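Pulmont Hand Grippers, Pair

Sold by the pair, left and right. Charger, two wrist loops and a hard case included.

I'm Ayten Ekinci, and I run the small shop behind these, so this page is me talking and you can write back to me if any of it is unclear.

The Pulmont is a gripper you hold in your own hand. You squeeze, the fingers close, and the camera on top records what they saw and did. Do a job with a pair of them for an afternoon and you've got demonstrations a robot arm can learn from, with no arm in the room at all (which is a relief if you've ever tried to get one up a flight of stairs!). We used to do everything by remote control with a leader arm on the bench, and I still like that for slow, fiddly work, but for ordinary tabletop jobs I reach for these every time.

The task I usually suggest to new customers is tidying a snack table. Small bottles, little packets, a couple of serving dishes with odd edges - it's cheap to set up and it asks a lot more of your hands than stacking blocks does. Taras Nechyporuk wrote our practice sheet for it, and you get that in the case too.

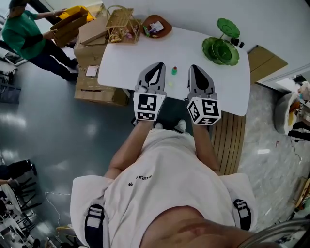 Snack table practice, one gripper in each hand.

A few things people ask me before they buy.

Weight. Each gripper is 93 grams heavier than our old one, all of it battery. I grumbled about that for a week and then stopped noticing. You get nearly 6 hours from a charge, and your wrists will want a rest long before that.

Fingers. They come off with 2 screws and the spares go on the same way. Please don't crank the screws down, snug is plenty. If you mostly pick up thin or slippery things, ask me for the softer set before you order and I'll swap them at no charge.

The marker cubes. Keep them clean and don't put stickers on them. Ott Kairys spent most of September chasing a tracking fault for one customer and it was a smear of hand lotion on one cube. A dry cloth is fine.

The camera. It's a fisheye, and it's wide enough that it takes in your hands' work and a good deal of the room besides.

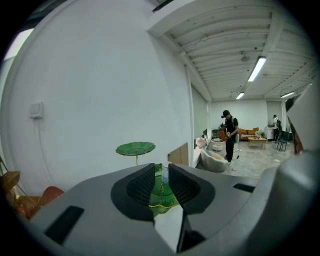 I like it that wide for training. When the thing you're holding blocks the middle of the view, there's still plenty of wall and ceiling left over for the software to find its place by, and you can reach around a dish without losing track of where the gripper is. It does mean that anybody walking through may end up in your recordings, so tell people before you start and get their okay.

Software. Recordings come off over the cable as plain folders, one per demonstration, left and right already lined up in time. They open in Remodeo and in Skillia without converting. Dimitriou users need the small import script, and Kerstin Forsberg keeps that up to date on the downloads page.

Some advice on showing a task, from watching a lot of people do it: go slower than feels natural at the moment of grasping, and at normal speed everywhere else. Start each take with your hands in the same spot. If you fumble something, pick it up again and carry on, and mark that take so you can decide later whether to keep it. Move the objects a little between takes, too - a whole day of the bottle standing in one place teaches the arm about that one place and not much more.

Repairs are done by Yevhen Ivanyshyn at the bench next to mine. Send both grippers even if only one is acting up, they're calibrated as a pair and he'll want to check them together.

In stock now, single replacement grippers by request only.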